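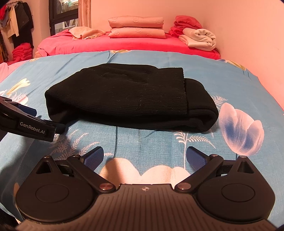 Black knit on the blue flowered sheet

First time at Fladden, what should I know?

Posted by Marina Tsoukalas, 2020-06-21

Hi all! I finally have a ticket to Fladden in July and I'm so excited I can hardly type. I've been to plenty of club shows but never a whole weekend of music outdoors, and I'm going by myself because my sister can't get the time off. The main reason I bought the ticket is Phí (I have played their second album to death), but I keep hearing the smaller stage is where the good stuff happens. Is it true you have to pick between them on Saturday-style big nights, or do the sets get staggered? Also, how early do people line up at the gate, and is it worth paying extra for the camping field? I'm on bus number 8 from town, if that matters. And what do you wear at night? I get cold easily.

Thanks in advance, any tips at all!

Stekard

Oh, you are going to have the best time! I've been to 8 of these and I still get goosebumps walking down the hill and hearing the first sound check.

The sets are staggered, mostly. The main stage and the small stage (everyone calls it the Barn, it has a roof and three walls) take turns through the afternoon, with ten minutes between them, so you can wander back and forth and catch nearly everything. After dark they overlap. Last time I missed the first half of a wonderful fiddle and drum machine duo that way and I'm still sore over it. If Phí are closing the main stage, go a full act early and stand left of the sound desk. The sound is so much better there than up front, where you mostly get bass and elbows. 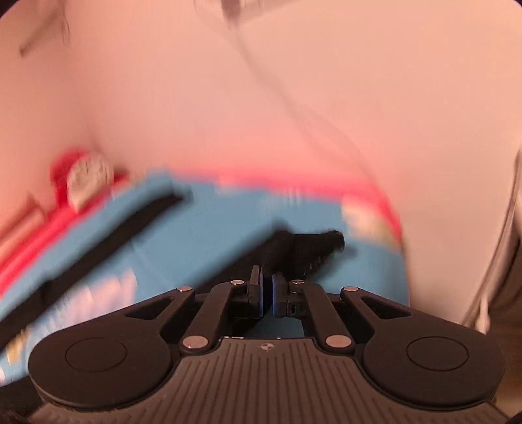 The Barn holds 836 people and they do count at the door, so for anything with a bit of buzz, get in during the act before. That's how I found half my favorite bands anyway. You go in to save a spot and come out having bought a record!

Gates open at noon. I get there 40 minutes ahead and I've always been near the front of the line. Bring a water bottle, empty, and fill it at the taps by the food trucks. The dumpling truck is the one you want.

For nights, layers. A sweater you don't mind sitting on, plus something that keeps wind out. The field gets damp as soon as the sun goes down, even after a hot day, and you'll be standing still a lot.

And going alone is great, please don't worry about that part. You get to follow your ears. Somebody will share a blanket with you by the second act.

oldbarnfan

camping = yes. earplugs = yes. the jam session at the camp fire goes till two and it's better than some of the bands

Dreltow

Agree with nearly all of the above, but check the bus! The 8 used to stop right at the gate and now it lets you off at the church, then it's a walk up the lane. Lovely walk with music coming over the hedge, just not in the shoes I picked. The last one back leaves before the closing act is done, so if you want to see all of Phí you'll need the camping ticket or a ride.

Also, print the set times. My phone never gets a signal in the dip by the main stage. Have fun and come back and tell us what they opened with!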